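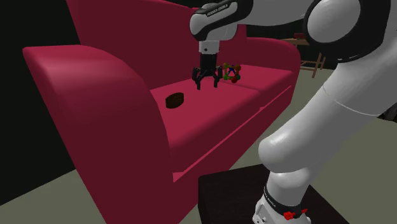
New in print: a history of the Joo lending libraries

Jul 9, 2025
By the newsletter desk

Simley Press has published a study of the small subscription libraries that operated in the Joo valley from 1917 until the last of them closed its doors after the war. The book grew out of a doctoral thesis and took most of a decade to finish. It runs to 22 chapters, several of them only a few pages long, and includes a full list of the surviving borrowing registers.

The argument is that readers in the valley were not reading what the city papers assumed they were reading. The registers show a steady demand for translated novels, travel writing and, in the farming villages, long serial romances that were bound at home and lent out by the volume. Poetry went out less often but stayed out longer. The author spends two chapters on a single title, the verse novel Tridumum, which was borrowed 77 times from one library before the copy was withdrawn for repair. Notes left in its margins by different readers are printed in an appendix, with the original spelling kept.

The middle section deals with money. Subscriptions were paid by the quarter, and members who fell behind could work off the fee by mending bindings or copying out catalog cards. Readers who come to the book for the literary chapters may find this part slow, but it explains how the libraries were able to buy new books during years when the local shops had stopped stocking them. 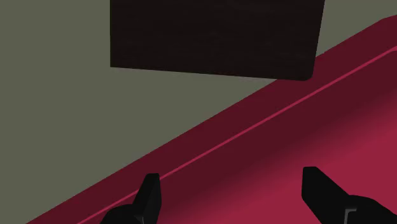 Red and olive gray, a computer rendering.

A second strand of the book follows the Metel circle, the group of writers who met at the largest of the libraries and later put out their own quarterly. Only 92 copies of the first number were printed. The study reprints its table of contents and the opening editorial in a new translation. Letters between members of the circle are quoted at length, and the notes give the shelf mark for each one.

There are some gaps. The registers for two of the hill villages are lost, and the chapter on children's reading relies mainly on school reports. The index covers people and places but does not list titles, so anyone looking for a particular book will need to use the table at the back.

The hardcover is available now through the Simley Press order form and from most academic booksellers. A paperback is planned for December. Members who would like to review the book for the winter issue should write to the newsletter desk with a short note on their own field. Reviews should follow the usual house style, with page references in parentheses.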